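Two hours for a bus that comes when it likes
By Jeferson Medeiros
April 23, 2019
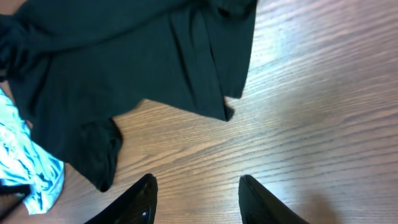
The timetable and the street

I have lived in Hurkby for six years and for all this time I have taken the number 18 bus to my work in Undport. I don't own a car. I had one in my first country and I did not love it, so when I moved I decided to live near a bus stop and be content. For the most part I was content, until last November, when the council changed the route.

Before, the bus went down Arel Street, stopped at the clinic and the library, and then went on to the bridge. Now it goes along the ring road and saves, according to the notice at the stop, six minutes. I believe this number. I have sat on the new bus and it is quicker. But the people who used to get on at the clinic are not on it any more, and I don't know how a bus can be called improved when it has left its passengers behind.

Who was asked

The council says there was a consultation. I went to it. It was held in the middle of the afternoon, in a room on the far side of the ring road, and to reach it from Arel Street you needed either a car or the bus that was being discussed. There were 30 chairs and most of them were free. A young man from the planning office showed us coloured maps and was very polite. When I asked how many older people use the clinic stop, he said this information was not collected by stop, only by route.

I don't blame him. He was sent there with his maps and he did what he was told. But I think somebody above him should have stood for one morning at the clinic and looked. My neighbour Mrs. Hämäläinen walks with a frame. Her new stop is at the top of a hill, beside four lanes of traffic, and there is no shelter and no bench. She has started to go to the clinic by taxi, and on some months she doesn't go.

What the money says

We are told that the old route cost too much. Perhaps so. The same budget, however, found money for new parking spaces behind the town hall, 108 of them, free for the first hour. I have nothing against drivers. Many of my colleagues drive, and when it rains they are kind enough to take me home. But I notice that a parking space is called an investment and a bus stop is called a cost, and I would like a councillor to explain me the difference in plain words.

There is a simple repair. Let the fast bus run on the ring road in the morning and in the evening, when people are hurrying to work and back, and let it go by Arel Street in the middle of the day. The drivers know the road already. The old stop is still standing, with its bench and its roof, and the only thing missing is the timetable, which was unscrewed in the first week.

I have written this to the council twice. The first letter was answered with a printed card thanking me for my interest in active travel. The second was not answered. In the meantime the route will be reviewed before next winter, and I ask everyone who used the Arel Street stop, even only once a month, to write as well and to say at what hour they travelled and where they were going. Please put your street on the letter. They do not collect it by stop, so we will have to do it for them.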